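Vasanthi Kanagaratnam Steps Back from the Korkby Arboretum

22 October 2021

After many years of looking after our oaks, our hollies and, let's be fair, most of us too, Vasanthi Kanagaratnam will retire as curator of woody plants at the end of November. She came to Korkby when the collection was 226 trees and a shed with a bad roof, and she leaves it with up to 4,000 labeled plants (and a much better shed!).

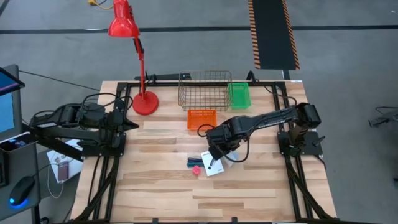 Many of you will have met her on the spring pruning walks, where she would stop at the old katsura by the Ladefoged gate and talk until everyone's feet were numb, and we all went home happy anyway. She wrote the planting guide that so many local gardeners still keep by the back door, and she answered every letter about sick maples by hand, often with a pressed leaf tucked inside.

Naveen Dhillon, who trained under her for three seasons, will take over the collection. He plans to start with the witch hazels, which have been crowding each other along the lower path, and he'd love to hear from anyone with room for a young one. 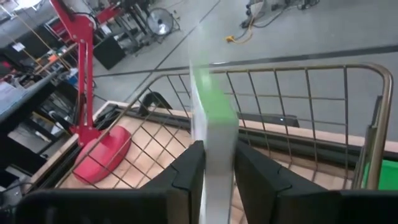
Vasanthi tells us she will still be in on seed-cleaning mornings, so please do say hello. If you have a story or a snapshot for her memory book, leave it at the front desk by the middle of November. Large envelopes are fine, and so are cuttings, as long as they're labeled.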